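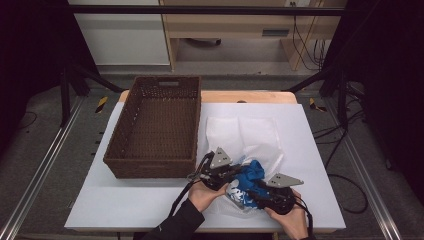
Household Textiles and Storage
Unit 14 handout: Unbagging, sorting and basket storage
Instructor: I-seul Kong
Room 1313, Pullusley Building

Reading for this unit: the Yeo chapter on closets and drawers, and the two-page care label chart from February. Bring the chart to the practical.

1. Work surface

Sort on a flat, pale surface. A white board laid over a table is enough. Lint, loose threads and small stains show up against white, and the board can be wiped between loads. Put the basket on one side of the board and the bag on the other. Leave the basket empty until the first item has been checked.

2. Taking items out of the bag

Clothes kept in thin plastic bags come out crumpled. Take out one item at a time. Do not tip the bag over, as small things like socks end up under larger ones and get missed. Flatten the bag when it is empty and keep it off the pile.

Plastic bags are fine for carrying clothes home. They are a poor choice for long storage. Air does not move through them, and any moisture left in the cloth stays there. Cotton put away slightly damp will smell musty and may mildew.

3. Checking printed items

Printed T-shirts and similar pieces need a little more care than plain ones.

Look at the print before folding. Cracks and lifted edges get worse if the fold runs across them.
Smooth the cloth by hand from the middle outward.
Fold with the print facing in, or lay a plain item between two prints.
Never iron directly on a print. Turn the item inside out first.

4. Wicker baskets

A woven basket lets air through the sides, so it suits everyday clothes and towels. A rectangular one wastes less shelf space than a round one. Cutout handles are easier on a low shelf than handles that stand up above the rim.

Run a hand around the inside before use. A broken strand will snag knits. If the weave is rough, line the basket with plain cotton. The Pumari liner in the supply closet fits the 22-inch basket and nothing smaller.

Place folded items on edge in a row, with the long side of the basket running front to back. Put heavier pieces at the back.

5. Practical

Work in groups of 2. One student unbags and checks, the other folds and fills. Switch at the halfway point. Write down the fiber content of each item and any damage on the Gusotora sheet.

Sheets go to Deok-su Song by 2025-06-25. Late sheets lose two points.

Terms to know: snag, lint, mildew, fiber content, care label, liner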